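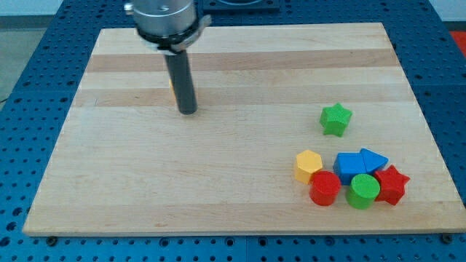

Posted by Miroslava Sydorenko, 2026-08-23
Category: Wood & Floors > Cleaning and Finishing

Dark strips in butcher block board, stain or just the wood?

Quick one, kids getting picked up soon. Got this board secondhand from a lady over in Carroll, want it as a play top for the shape blocks (star, hexagon, cylinder etc). Most of it is a light maple color but there's two darker tan bands running across. Oil? Water damage? Or is that just how they glue them up? Don't want to sand for an hour if it's the actual wood.

Also is mineral oil ok if plastic blocks sit on it all day. Last one I oiled was in January and everything came out greasy, the little ones had it on thier sleeves. No idea what was on this one before me. Doesn't smell of anything.

Thanks!!

Samran Kaewsai
Look where the color stops. If it stops dead straight at the glue line on both sides thats a different piece of wood, leave it. A spill doesn't care about glue lines, it wanders over into the next strip. From the pic I'd say just darker strips, very common, they use whatever comes off the pile. Flip the board and check the ends too, if the color goes all the way through then you have your answer.

Sanding won't lighten it if so. You'd go down and down and still have tan.

Oil: fine with plastic but you put too much on or didn't wipe. Thin coat, wait 15 minutes, wipe it HARD with a dry rag, leave overnight, wipe again. 2 coats like that is plenty. Lay the rags out flat to dry, don't ball them up, mineral oil isn't the bad one for that but get in the habit.

For a play top I'd skip oil and do a water based clear coat. No greasy sleeves. Needs to cure properly before kids get at it, go by the can. And if somebody oiled it before you the clear coat may not stick, try a corner on the underside first.

wimwood_dad
just put a tablecloth on it

pegandplane
Agree w Samran on the strips. Don't go crazy with the grit either, my brother in law took his up to 2000 and the finish wouldn't grab at all, had to scuff it all back. Round over the edges and corners a bit while you have the paper out, kids run into those.

Miroslava Sydorenko
Checked the ends, color goes right through. Not sanding the top then. Will do the corners. ty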